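Home Products Research Newsroom Careers Contact

Newsroom

Flukero Publishes Results of Hand-Held Gripper Comparison on Household Cloth

4 min read

VILLANUEVA, August 12, 2022 — Flukero, a maker of hand-held grippers for teaching robots household work, today released the results of a comparison between two finger sets for its Trurby gripper. The trial covered picking up, turning and folding clothing on soft surfaces. It ran at the company's test apartment in Villanueva and produced 1,636 recorded attempts that passed review.

The two finger sets are the flat fingers that have shipped with Trurby from the start and a new curved, padded set that the company plans to sell under the name Plilunow. Operators used the grippers by hand, one in each, and worked through the same list of tasks with both sets.

Clothing was chosen for the trial because customers asked for it more than anything else. Many of them had good results with boxes, bottles and tools and then had trouble as soon as they moved to laundry. Thin cotton slipped out of the flat fingers when it was pulled sideways. On a bed, the fingers often took hold of the sheet along with the garment.

"We had been testing on tables, and a table is the easy case," said Noreen Sandhu, who leads product testing at Flukero. "A mattress gives when you push on it. You go to pinch a sleeve and you come up with the sleeve and a handful of bedding. We wanted to know how much of that was the fingers and how much was the person holding them."

How the trial was run

Nine operators took part. Each had a 60-minute practice period with each finger set before any attempt was recorded, and the order of the two sets was switched between operators. The garments were shirts, T-shirts, pillowcases and hand towels, all washed before the trial and none of them ironed.

An attempt began when the operator squeezed the trigger and ended when the garment was folded, dropped or put down. Reviewers then marked it as good, usable or rejected. An attempt was rejected if the fingers caught the sheet, if the garment was dropped more than once, or if the recording had a gap. More than one reviewer looked at every attempt marked usable, and disagreements went to Sandhu.

Bedding was changed between sessions so that the results would not depend on one fabric. Operators were told to leave the wrinkles in the sheet alone.

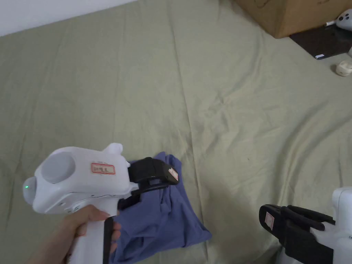

What the comparison found

The padded fingers did better on every type of garment in the trial. The difference was largest on shirts, where the first pinch is usually made near a collar or a side seam and the cloth has to be lifted before it can be turned. With the flat fingers, operators tended to press down hard to get a grip, and that is when the sheet was caught most often. With the padded set they could close on a small fold near the surface and lift from there.

Hand towels showed the least difference. Both sets held them well, and several operators said they preferred the flat fingers for the last fold, where a straight edge helps to press the towel down.

The padded set had two problems. The pads picked up lint, and grip dropped off until they were wiped clean. Operators also took longer to let go of thin fabric, which sometimes stayed on the lower finger after the jaws opened. Flukero has changed the surface of the lower pad in response and is testing the new version now.

Practice mattered as well. Operators who were new to the gripper improved through their first session with either set, and the company now recommends that customers throw out recordings from a new operator's first hour when the work involves cloth.

"I would rather have fewer recordings and trust them," Sandhu said. "If a person is still learning where the trigger is, the robot will learn that too."

Changes to the product

Flukero will make three changes to Trurby as a result of the trial. The trigger spring will be lighter at the start of its travel, so that a light pinch is easier to hold. Finger sets will be held by a single screw and can be swapped without recalibrating the gripper. The user guide will have a new section on soft surfaces — it covers hand height, approach angle and how to clean the pads.

Owners of current Trurby grippers can fit the padded fingers without sending the unit back. The trigger spring is a separate part and has to be installed by Flukero or a trained reseller.

Availability

The Plilunow finger set will ship in October. Flukero has ordered 3,000 pairs for the first production run. Customers with a current support plan can reserve pairs through their account page. The flat fingers will stay on sale.

The full test report, including the task list and the rules used by reviewers, is available on request to customers and to university labs. The recordings themselves will not be released.

About Flukero

Flukero designs and builds hand-held grippers, robot-mounted grippers and recording software for teams that teach robots by demonstration. The company is based in Villanueva, where it runs an assembly shop and a furnished test apartment.

Press contact: Flukero Newsroom, Villanueva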